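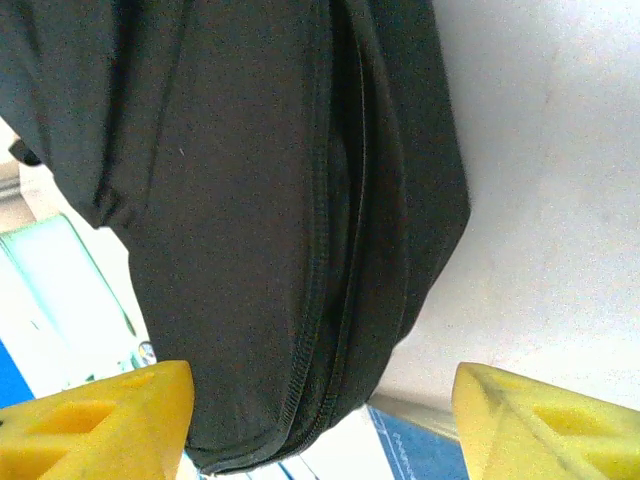 Charcoal bag, zipper side. The puckered seam is on the left.

Community Help > Bags and Luggage > Repair and Care

Puckered side seam on a synthetic fabric bag, and a zipper that drags at the bottom curve

Posted by Oliwia Wróbel

I have a dark gray bag in a woven synthetic. I think it is nylon, but the care label is gone, so it could be polyester. Two problems, possibly related.

The first is the seam on the side away from the zipper. It runs straight down from the top and then bunches up partway. The fabric is gathered there and the side looks lumpy, even with the bag packed out. The second is the zipper. It moves freely on the straight run and drags where it bends around the rounded bottom. No teeth are missing that I can find.

Can the pucker be pressed out, or does the seam have to be opened? And is the drag a zipper fault or a fabric fault?

4 people have this problem

Kamlesh Goel

Turn the bag inside out and look at the stitching before you do anything with heat. A pucker that starts at one point on an otherwise flat seam is usually a tight thread or a layer that was fed unevenly. Pressing will not fix either one.

If the thread is tight, snip one stitch in the middle of the gather and ease the fabric flat with your fingers. Resew the gap with polyester thread at a slightly longer stitch, overlapping the old stitching by 5 stitches at each end. If one layer is longer than the other, open the whole puckered section and spread the extra length over it.

If you still want to press it afterward, use the lowest setting and a cotton cloth, 8 seconds at a time. Treat it as nylon until you know otherwise. Coated fabric should not be ironed at all – check the inside for a shiny layer.

Helpful (8)

Radosław Borkowska

mine did this, I just kept it stuffed full and stopped looking at it. candle wax on the zipper

Helpful (1)

Despina Pascu

On the zipper: some drag on a tight curve is normal, as the teeth on the inside of the bend are pushed together. Brush the teeth with a dry toothbrush, run a little zipper wax over the curved part only, and work the slider back and forth. Hold the fabric just behind the slider while you pull. If the teeth open up behind it, the slider is worn and should be replaced.

I would do the seam first, then test the zipper again with the bag half full.

Helpful (5)

3 comments · 2 shares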